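The Counting Room at Culton

Zübeyde Sönmez teaches math to grown-ups in a room over the old Jerkine hardware store in Culton. Most of her students left school without getting past fractions. They come after work, hang their coats on the radiator and stay for two hours.

She started the class with four people in November. Word got around at the Cledon plant, where a new pay system had left a lot of workers unable to check their own stubs. The fee for a full term is $340, and the plant pays it for anyone who asks.
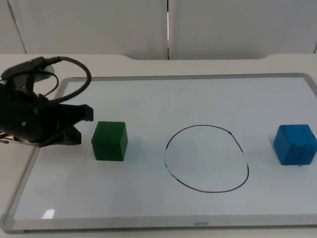
A green block, a blue block and an oval drawn on a whiteboard.

Sönmez doesn't use a textbook for the first six weeks. She talks about rent, gas and recipes. Thiện Tăng, a line cook at a restaurant called Lã, joined because he wanted to scale up a soup without guessing. He had been doing it by taste, and some nights it came out wrong. Now he writes the amounts on the back of an order pad.

"I thought I was bad at numbers," he says. "I was bad at asking."

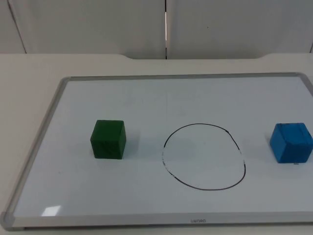 Percentages are where people tend to quit, and Sönmez slows down when she gets there. She goes back to sorting, which many of them last did as children. Two wooden cubes with a loop drawn between them are enough to get people talking about what belongs inside a group and what stays out. From there she moves to parts of a group, and then to parts of a hundred. It can take over four evenings. Students who miss one are asked to come early the next time, and she goes through it again with them before the others arrive.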